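Report on the Visit to the Arnach Training Rooms
Housekeeping and Lodging Section
Filed Nov 18, 2017

The section visited the Arnach site at the invitation of Mukovum, which has operated the training rooms there since August. The purpose of the visit was to review how bed care and cloth handling are practiced, and to decide whether a similar room should be set up at Lins. The delegation was received at the main entrance and given a short introduction before moving to the practice area on the upper floor.

The bedroom is furnished plainly. The bed has a gray upholstered headboard, divided into vertical padded panels and edged in light wood, and stands against a large white wall. A printed notice is posted on the wall, and small handwritten marks remain on the paint. A light wooden shelf frame near the bed provides storage. No bed linen was in place, as the exercises are carried out directly on the mattress.

Work with cloths forms the first part of the program. A single blue cloth is drawn out between two grip points, laid across the mattress, straightened, and folded.
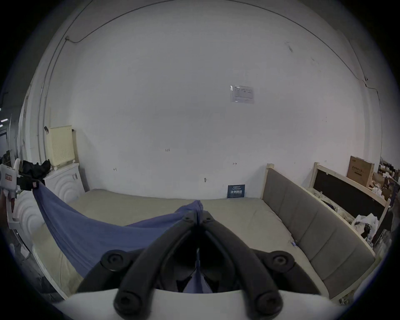
The hosts explained that the order of steps was revised twice before the present version was adopted. In the earlier version the cloth was folded in the air and then set down, which gave uneven edges. Under the current instructions the cloth is lowered first and the corners are brought together on the flat surface. Each exercise is repeated until the supervisor signs the sheet, and 1,938 signed repetitions had been entered in the site register by the date of our visit.

The second part of the program concerns clearing the bed. Personal articles left on a mattress must be moved before it can be inspected or made up, and the section has received a number of guest complaints on this point at Lins. The Arnach instructions direct that telephones be dealt with first, followed by small loose articles, and that cloths be taken last.
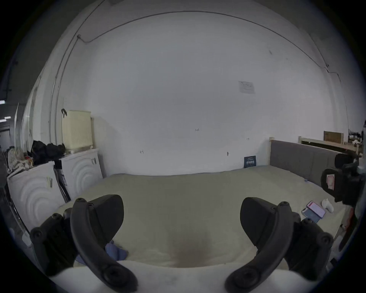 Our delegation asked whether articles should be placed on a shelf or in a container. Mukovum leaves the choice to each house but requires that it be written down. The section considers this acceptable, although a fixed place would be preferable at Lins, where staff rotate between floors.

Supplies were discussed in the final hour. Pistodent has offered to deliver 200 cloths for a trial period, in lots of 100. The price list was received and has been forwarded to purchasing.

The section recommends that one room at Lins be made available for 4 weeks and that the Arnach instruction sheets be adopted there without changes for the length of the trial. A decision on mattress covers is deferred to the next meeting.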